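Temps de lecture : 2 min

Bon, je reprends chez Karkell, au tri des bouteilles. Avant, Nabila Abou Zeid en ramassait 1000 par poste, à la main, et le soir elle avait le poignet en compote ! Maintenant le bras en prend 800 et elle garde les 200 pénibles (les écrasées, les collantes). 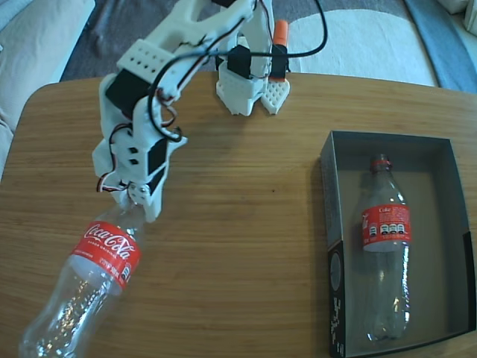
Pince sur le goulot, une autre bouteille dans la boîte.

Ce qui change pour elle : moins de gestes, plus de surveillance, et franchement ça fatigue autrement. Elle a demandé 30 minutes de pause en plus, on en discute encore. Là je passe la parole à Yuto Chiba pour les réglages.

Contact | © Karkell | Haut de page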